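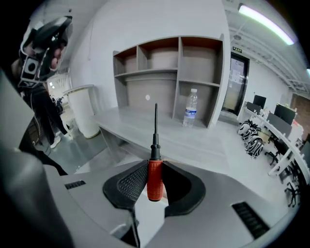 Can the shelves be taken off a desk like this without damaging the top?

They can, as long as the screws are backed out by hand and the unit is lifted straight up by two people. The screw holes stay in the counter and can be filled or left.

Desks and shelving, first floor: gallery

The first floor at Luangrath has long grey counters with open shelving along the back. The desks were bought from Dremora and the shelving was added later. This page is for people who are moving to the first floor and want to know what they will be sitting at, and for anyone who needs to tighten or move a unit. Text by Kittipong Ruangrit, checked by Chidubem Usman.

Counter with cubby shelving
Light grey top, grey shelving at the back with small cubbies along the top, a long shelf in the middle and larger openings below. The screwdriver has an orange-red ribbed handle and a thin black shaft. A bottle of water with a white cap is in the lower right cubby.

Notes on the top row
The small cubbies suit pens, tape, sticky notes and chargers. A4 paper does not go in flat. Please don't stick labels on the front edges, as the glue is hard to get off. Labels on the back panel inside the cubby are fine.

Notes on the middle shelf
The long shelf is best for things that everyone at the counter shares, such as the stapler and the hole punch. It will take a row of slim folders laid on their sides. It should not be used for monitors. The load limit on the fitting sheet is 6 kg.

Notes on the lower openings
Bottles, mugs and lunch boxes go here. Anything left over the weekend is moved to the kitchen on Monday morning.

Tightening a unit
Use a hand screwdriver with a long thin shaft. The short ones from the Flamitz kit won't reach the back fixings without scraping the side panel. Clear the shelves first, then work from the middle outwards and stop when the screw is snug. The units were checked in March and the loose ones have been done. The counter nearest the stairs needed new screws.

Moving a unit
Ask before you do this. Units can be moved along the counter in steps of 32 mm, and the old holes are covered with stick-on caps from Jimex. Spare caps are in the stationery cupboard in a bag of 60. Two people are needed for the lift, one at each end. Put a blanket or a sheet of cardboard on the counter before setting anything down on it.

Cleaning
Damp cloth, then a dry one. No scouring cream on the tops.

Missing screws, chipped edges and wobbly shelves should be reported to Chidubem Usman, with the counter number.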